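# Household Can Sorting in Lirnside: Return Rates and Contamination

Course project report, August 2026
Author: Jonatan Boström

## 1. Background

Lirnside collects beverage cans through two routes. The first is the mixed recycling cart, emptied every second week. The second is the deposit machine at the Oprea supermarket, which pays back the deposit as a store voucher. The town has no figures on how the two routes divide the material, and the hauler, Hultex, weighs only the mixed load.

The project set out to estimate what share of cans goes through each route and how many of the cart cans arrive in a state that lowers their scrap value. Two conditions matter at the sorting line: liquid left inside, and flattening. A flattened can behaves like paper on the belt and tends to leave with the paper fraction. A can that keeps its shape rolls, and the eddy current separator throws it clear.
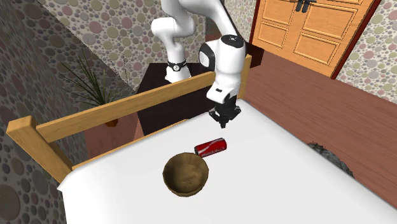

Shape also matters at the deposit machine. The reader needs the barcode and a body close to its original diameter, so crushed cans are rejected. Several households said they had stopped using the machine after repeated rejections.

## 2. Method

A short questionnaire was delivered to 189 households in May. It asked which route the household used, whether cans were rinsed, and whether they were crushed before disposal. Replies came back from 66 households.

Cart contents were then sampled at the Hultex yard in Brarkow. Loads from the Lirnside route were tipped onto a concrete pad, and the cans were pulled by hand. Each can was recorded under:

- material (aluminum or steel)
- shape (whole, dented, flattened)
- residue (none, trace, more than a tablespoon)

Residue was judged by tipping the can over a measuring cup. Dented was defined as any deformation that left the can able to roll one full turn on a level board. The definition was changed once, after the first load, when the original wording ("minor damage") gave different results for different sorters. The first load was recounted under the new wording.

## 3. Results

The sample contained 1,715 cans. Of these, 877 were whole, and the rest were dented or flattened. Steel cans were rare and nearly all were food cans, so they were left out of the residue analysis.

Residue was more common in whole cans than in flattened ones. This is expected, as crushing forces most of the liquid out. It also means that advice to stop crushing cans would need to be paired with advice to empty them – one change without the other moves the problem from the paper line to the metal bale.

Questionnaire answers did not match the sample well. Most respondents reported rinsing, while trace residue was the most frequent category at the yard. Households that rinse may be more likely to reply to a survey on recycling, and the low response makes this difficult to rule out.

The labels gave a rough indication of can age. Faded printing was seen mainly on cans from the bottom of the load, which suggests outdoor storage before collection.

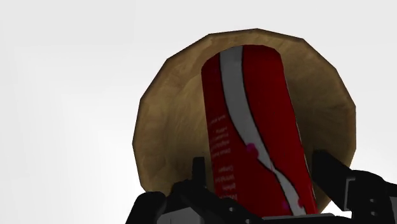
## 4. Limitations

Only the Lirnside route was sampled, and only in spring. Summer volumes are likely to be higher, with more cans from parks and campsites. Oprea did not release machine counts, so the deposit share rests on questionnaire answers alone.

## 5. Recommendations

1. Print "empty, do not crush" on the cart lid sticker at the next reissue.
2. Ask Oprea for monthly totals of accepted and rejected cans.
3. Repeat the yard sample in a warmer month using the same shape definitions.

The recording sheet and the revised wording for dented cans are in Appendix A.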